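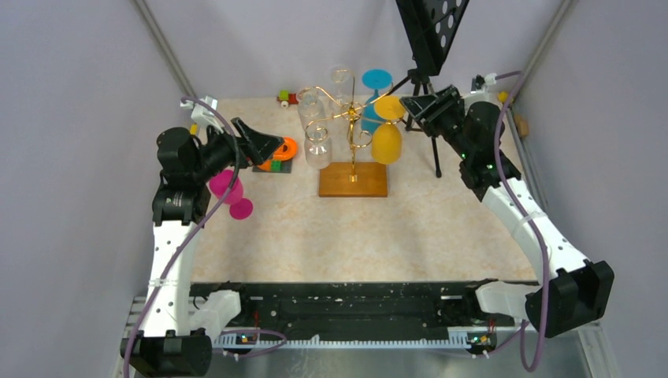
Fouad Mansour disagrees with last month's advice on countertop stemware trees. He writes that any glass stored bowl down will smell of cupboard within a fortnight, and that he went back to keeping his upright on an open shelf. His point holds for glasses stood rim down on a shelf or a liner. It does not hold for glasses hung by the foot, where the rim is clear of any surface and air moves in and out of the bowl. The two arrangements get confused and they behave differently.

Stemware trees and hanging racks: loading, drying, cleaning

Type of holder

The notes below apply to the post-and-arm type: a vertical post on a base, a hub, and curled wire arms branching out from it. The gold wire one on a brown wooden base, loaded with a yellow glass, a blue one and three clear, is typical. Under-cabinet rails are covered at the end.

Before loading

Check the fitting at the foot of the post. On most trees it is a threaded collar or a single screw up through the underside of the base. Tighten by hand, then a quarter turn with a driver. Overtightening strips the timber. If the screw already spins freely, pack the hole with a sliver of matchstick and PVA glue, leave overnight, and refit.

Sit the base on a flat part of the bench and press each corner in turn. A rocking base needs a felt pad under the short corner. Do not bend the post to compensate.

Check that each arm sits at the same height. Wire arms sag with use. They can be brought back by supporting the hub in one hand and easing the arm up with the other. Do not use pliers directly on a plated finish; wrap the jaws in cloth.

Order of loading

Load opposite arms in pairs. Filling one side first puts all the weight off centre, and a narrow base will tip with two or three heavy glasses on the same side. Unload in the same order.

If the set is one short of the number of arms, leave the gap at the back. If there is an odd glass over, store it elsewhere, upright. Two feet on one arm will chip.

Heavier glasses go on first. Coloured glasses are often thicker than clear ones of the same shape, and a mixed set should be sorted by weight and not by colour. A kitchen scale is enough for this. A glass over 300 g is better on a fixed rail than on a light wire tree.

Slide the foot in level. If it has to be tilted to pass the curl of the arm, the arm is too closed or the foot too wide. Measure the foot before buying. The Brirkeck tree takes a wide foot; the smaller Civholm one does not, and large red wine glasses will sit on it crooked.

Clearance

Leave at least 20 mm between neighbouring bowls at the widest point. Rotate the hub slightly, if it turns, to gain room. Leave a gap between the rims and the base as well. A bowl hanging right over the corner of the base is the one most likely to be knocked when the tree is moved, so move the tree empty.

Keep the tree back from the bench edge and away from anything with a cord that gets dragged across the bench. Clear small items from around it before loading. Toys in particular end up on the same table, and a glass should not be set down among them while the others are being hung.

Glasses waiting to be hung

Stand them on their feet on a folded tea towel. A stemmed glass on its side rolls in an arc around its foot and can travel further than expected on a smooth table.

Drying

Shake off the surplus first. Hang the glass with a tray or towel under it if the base is timber. Water on an oiled or waxed base leaves pale rings; on raw timber it raises the grain. Where rings have already formed, rub with 0000 steel wool and paste wax along the grain, then buff.

In hard water areas air drying leaves spots at the rim, the last place to drain. Either wipe the rim with a lint-free cloth before hanging or rinse finally in water with a spoonful of white vinegar to the sink. Rinse water of roughly 43 degrees evaporates quickly and is still comfortable on the hands. Avoid hotter water for thin or painted glass.

Cleaning the holder

Dust the wire with a dry paintbrush. For grease, use warm water with a drop of dishwashing liquid on a cloth, then dry straight away. No metal polish on gold-coloured wire unless the maker says it is solid brass. Most is plated or lacquered, and polish cuts through to the steel.

Light scratches left by the arms on the underside of the foot can be prevented with clear heat-shrink sleeve over each arm. Use the thinnest that fits. The Presteder tree comes with sleeves; replacements from an electronics shop do the same job.

Lacquered bases can be scuffed with 2000 grit wet-and-dry, used wet, and recoated. Remove the post first.

Under-cabinet rails

Fix into the carcass, not into a thin cabinet floor. Where the floor is all there is, add a timber batten inside the cupboard and screw through into it. Sithole rails are supplied with screws too long for standard Australian cupboard floors and will come up through the shelf, so buy shorter ones.

Keep rails away from the cooktop. Grease film settles on the upturned feet and then runs when the glass is next rinsed.

Next page: decanters and narrow-necked bottles.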